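Jendcombe Wrestling Club FAQ

I run sign-ups for our kids' and teen program, and these are the things parents ask me most.

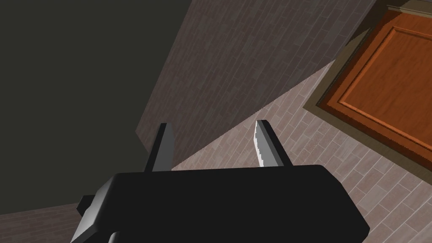 GETTING STARTED

Does my kid need experience?
Nope! Most of our beginners have never set foot on a mat. We take them from age nine.

What should they wear?
T-shirt, shorts with no pockets, clean wrestling shoes. I keep a bin of hand-me-down shoes by the door, so ask me before you buy any.
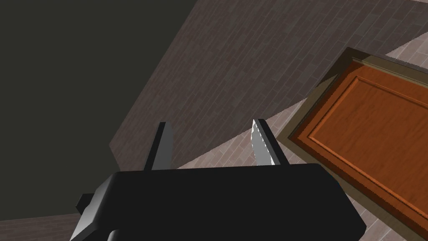 Headgear is a must for live wrestling, and we lend that out too.

When is practice?
We go for 2 hours, starting at 6 p.m. – doors open a bit early if you need to drop off.

Do we travel?
A little. The Nadton Open in May is the big one, and I love it (bring snacks, it's a long day!). 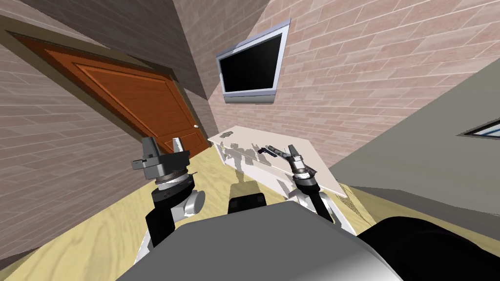
Weigh-ins there are early, so plan on an early breakfast afterward.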